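4.2 Gripper comparison on the hanger task

The second experiment compared two finger designs on the task of placing a shirt on a plastic hanger. The arms, the controller and the teleoperation setup were the same for both designs, and only the fingers were exchanged between blocks. The first design, referred to below as Jiko, has narrow fingers with a small contact area. The second, Butex, has a wider pad with a softer surface. Both were driven at the same closing speed and with the same limit on motor current.

The task was divided into four stages for scoring: taking up the hanger, inserting the first shoulder, inserting the second shoulder, and presenting the hung garment to the front. A trial was stopped when the garment or the hanger was dropped, or when the operator had spent 300 seconds without completing the next stage. Partial inserts were scored as incomplete even when the garment stayed on the hanger. Operators were allowed to regrasp as often as they wished, and each regrasp was logged by the Sengar controller together with finger position and motor current.

Garments were selected in July from a larger pool. Preference was given to dark, soft fabrics, which had caused the most trouble in the first experiment (Section 4.1). In dark cloth, folds are difficult to separate in the image, and the operator must often judge the position of the neck opening from the collar or the label alone. Trials were carried out in a furnished home and not in the laboratory. Household items were left where they stood, and no backdrop was placed behind the work area.
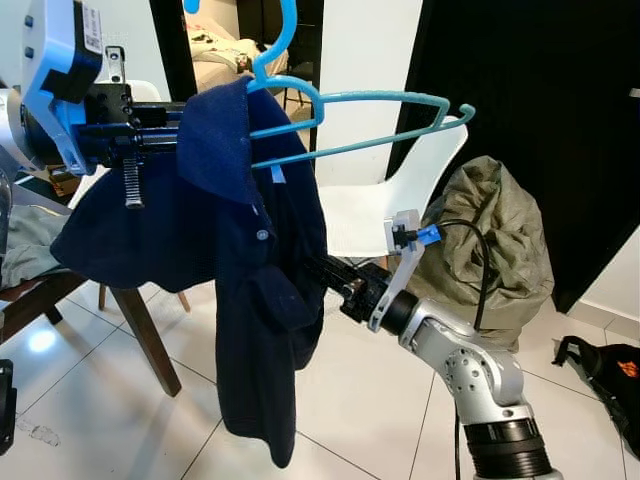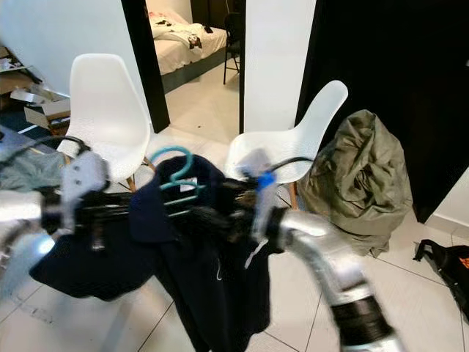
Figure 6. Dark navy garment and plastic hanger handled by two arms, in two views from the hanger task. In the first view, the hanger's right half is outside the shirt. In the second, both grippers hold the hanger and garment in front of the chairs.

A total of 833 trials were recorded, of which 136 were excluded. Most exclusions were due to lost wrist camera data; the others followed a loose finger mount that was found during a routine check on Sat 5 August. All trials from the affected block were removed, including those that had been completed without a fault. The block was then repeated with a new mount.

Differences between the two designs were small in the first stage. The hanger offers a firm edge, and either finger could hold it well enough to begin. The designs separated in the second and third stages. With Jiko, operators were able to reach inside the neck opening and catch a single layer of cloth, and they needed fewer attempts to seat the first shoulder. With Butex, the wider pad tended to take up two layers at once, and the operator then had to release and start again. This was most common near the collar, where the fabric is doubled.

The result was reversed in the final stage. When the arms moved toward the front, the weight of the garment turned the hanger in the narrow fingers, and several Jiko trials ended with a drop at this point. Butex held the hanger at a steady angle in most trials. Raising the current limit reduced turning with Jiko, but it also marked the thinner hangers, and the higher setting was not used in the scored blocks.

Camera placement had a larger effect than had been expected. The head view gave the operator the position of the whole garment but was often blocked by the grippers during insertion. The wrist views showed the contact area, yet they lost the hanger as soon as fabric fell across the lens. Operators reported that they changed from one view to the other several times in each trial – a habit also found in the gaze records described by Venter in the companion report. Zinhle Venter reviewed these records independently of the scoring team, and her stage boundaries were used wherever the controller log was unclear.

The logs contain 1690 regrasps across all retained trials. These were not spread evenly. A small group of trials with very soft shirts accounts for a large share of them, and removing this group narrows the gap between the two designs in the second stage without closing it. We therefore report results with and without the soft shirts in Table 3.

Two limits should be noted. All operators had prior experience with the Pidora training course, which uses narrow fingers, and this may have favored Jiko in the early stages. In addition, hangers of only one general shape were used. Wooden and padded hangers present a thicker edge, and the findings on turning should not be applied to them without further tests.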